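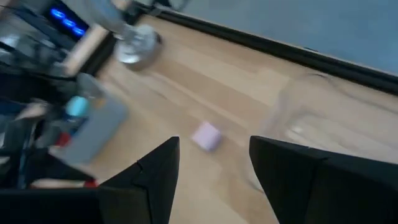 *Wrist camera, open fingers and one of the pink cubes.*

**Gripper comparison, progress report to Nogueira, February 8, 2025**
Prepared by Nanna Juhl

We have now logged 603 grasps, split between the Skulier fingers and the Flidanel fingers. The Flidanel set came out ahead by 12 points on first-try pickups. I would not spend money on that number yet. Most of the gap comes from 18 short sessions run by the same operator, who had more practice by the time we switched fingers.

The wrist camera is my bigger worry. Its picture smears whenever the arm swings quickly, and a cube's edges go soft just when the controller needs them. Kelosex says its new firmware fixes this -- we have asked for test data and received a brochure.
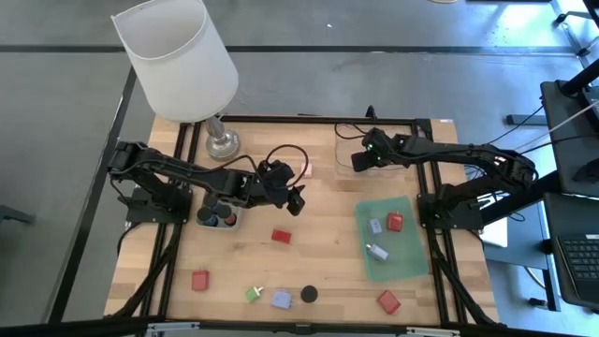 Clear plastic is where I trust our results least. Both finger sets do fine on colored blocks, and a cube on bare wood tells us little about real parts. For the next round we want more work with the transparent box near the back of the table, and more picks from inside the green tray, where the walls leave less room for the fingers. The overhead view shows both arms well enough to check the logs against, so we will score from it and treat the wrist footage as a backup.

Still open:

- Repeat the Flidanel runs with a second operator
- Slow the approach by up to 20 percent and see if the blur matters
- Get a straight answer from Kelosex

Please hold the order for the second finger set until July. If the gap survives a fair test, I'll sign the request myself.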